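Workshop Tips: Comparing Robot Hands and Controllers on Shelf Stock

Wisamano Shared Workshop – Guidance for Members

These tips are intended for members who wish to compare two or more hands, arms or controllers on a common household task: taking a packaged item from a shelf and putting it back. They apply to the bench arms and to full humanoid units. Members who have not yet completed the safety briefing should do so before booking the bay.

1. Choose the stock before choosing the hand

Use ordinary groceries and keep the same items for every hand under test. Cylindrical snack canisters are a good first item, as the diameter does not change along the body and the lid gives a clear reference for where the fingers have closed. Boxes should be added once the canisters are going well. Soft bags are best left for a later session.

Write a number on the base of each item and record its weight on the stock card. Dented canisters should be replaced, and the replacement noted. An opened canister is lighter than a sealed one and must not be swapped in partway through a comparison.
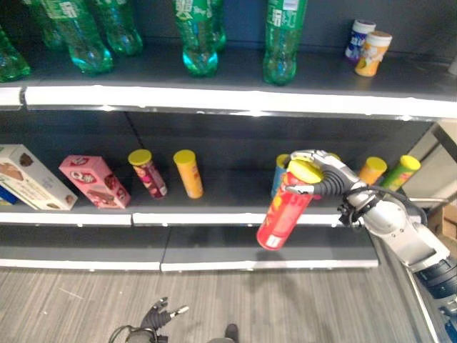

2. Fix the starting position

Mark the standing position on the floor with low-tack tape at the toe and heel of each foot. For bench arms, mark the base plate. A small shift in stance will change the reach to the shelf and may be mistaken for a difference between hands.

Set the shelf height once and record it. The bay standard is 861 mm from the floor to the upper surface for standing units, and 300 mm for low-reach work. Check the level at both ends of the shelf after any move.

3. Manage the cables

Any cable that crosses a wrist or elbow needs enough slack for the full range of the joint. Move the arm by hand through its range with the power off, and look for pulling at the connector. Secure the loop with a soft hook-and-loop strap. Plastic ties have damaged two Sturkik connectors in this bay and are no longer permitted.

4. Approach the item from the front, then from the side 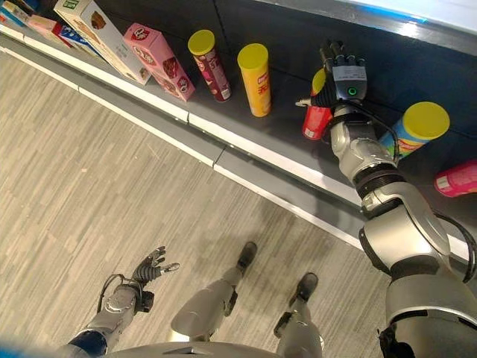
A controller that performs well on a single upright item may do poorly when its neighbors are close. Begin with wide spacing and reduce it between rounds, and keep the row the same for each hand. Items that are lying down should be scored separately from those that are standing. With a row such as this one, the red can behind the hand and the blue can tipped over beside it would go on different lines of the sheet. Note also which hand was used – left and right are seldom tuned alike.

Allow 23 attempts for each hand and item. A shorter run may be used for setup, but its results should not be entered on the comparison sheet.

5. Compare controllers one change at a time

The bay has two controllers available for loan, the Chow and the Zellora. When comparing them, leave the hand, the stock and the grip settings as they are. When comparing hands, leave the controller alone. Members often change the finger speed and the hand in the same afternoon and are then unable to say which of the two made the difference.

Save the settings file under the bay log number before the first attempt. A sample log is kept in the binder under entry 1271.

6. Check the fingers between rounds

Lower the arms and let the fingers hang clear of the floor. Look at each fingertip pad for wear, and at the hinges for lint or crumbs. Wipe the pads with a dry cloth. Solvent cleaners leave a film that will alter the grip on glossy labels.

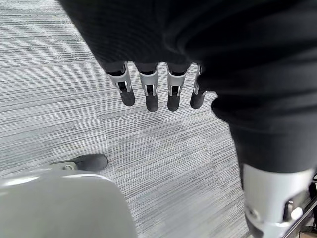

Loose fabric near the hand should be folded back or clipped before the arm is powered again. Knit cloth is easily drawn into an open hinge, and a single thread can slow one finger enough to spoil a round. If a thread is found, turn the power off before removing it with tweezers.

7. Close the session

Return the stock to its bin, lift the floor tape and park the arms in the rest position. Faults are to be entered in the bay book before leaving, including those that cleared on restart. Comparison sheets may be left in the tray by the door until 6 p.m. – after that time, please file them in the binder.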